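Drinks tray

A drinks tray is a shallow, flat tray for keeping bottles and cans together on a table or counter. Also called a bar tray or, in older Trunia catalogs, a "set-down." Usually rectangular, low rim. Pale colors common, they show spills quicker.
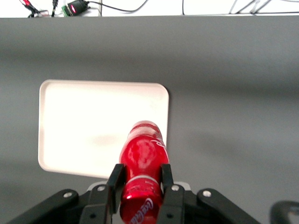 Red Coca-Cola bottle and a white rectangular tray.

Use
Mostly for parties, offices and small kitchens. Tall bottles go at the back, cans in front. Cans can be stood up or layed flat, though flat ones roll if the rim is too low. Esther Tanui's short guide to table storage gives 14 millimeters as the lowest useful rim. Trunia's early model took 10 cans standing.

Storage
Often kept near a small drawer cabinet, which holds openers, straws, napkins. Wood is the usual choice for the cabinet. Langat sold the two as a set for a while, dropped later.
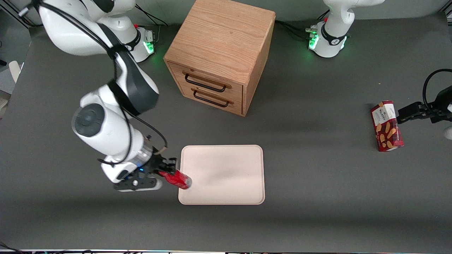
Red can held on its side at the rim of a pale tray, with a wooden drawer cabinet.

Cleaning
Warm water, dish soap. Sugar left in the corners gets sticky and is hard to get of once dry.

See also: Coaster, Serving tray, Bottle rack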